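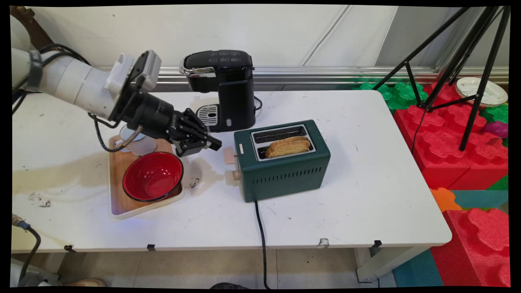 Workshop notebook — breakfast station, Trullbridge room
May, entry begun 9:40

Purpose: to settle the working layout of the breakfast table before the Planmont group takes over the room.

Layout as agreed with P. Mathebula. Cutting board on the left, with the red bowl and the glass mug kept on it. Coffee maker at the back, center. Green toaster to the right of the board, two slices standing in the slots. The board is to stay clear of the table seam; a mug set down across the joint rocks slightly.

Electrical. The toaster is rated at 800 W on our inventory card. The coffee maker is not to share its outlet. The toaster cord currently drops over the front edge of the table to the floor. Þröstur Kvaran has asked that it be routed to the back, as the coffee maker's is, and I concur. A longer cord cover is on order from Lykkegaard.

Water. Fill to 200 ml per cup. Larger fills overran the mug on two occasions last month and are discontinued.

Surface. The white top is scuffed, and the dark smudges on the left half did not respond to dish soap. P.M. will try baking soda paste on a small area first. No abrasive pads are to be used.

Bread. Medium slices only. The thick-cut loaf catches in the slots and leaves crumbs that burn on the following cycle. Empty the crumb tray at the end of each session, with the toaster unplugged.

Outstanding: second glass mug, same size; new label for the inventory card (item 803); confirm with Þ.K. whether the clips on the front edge remain.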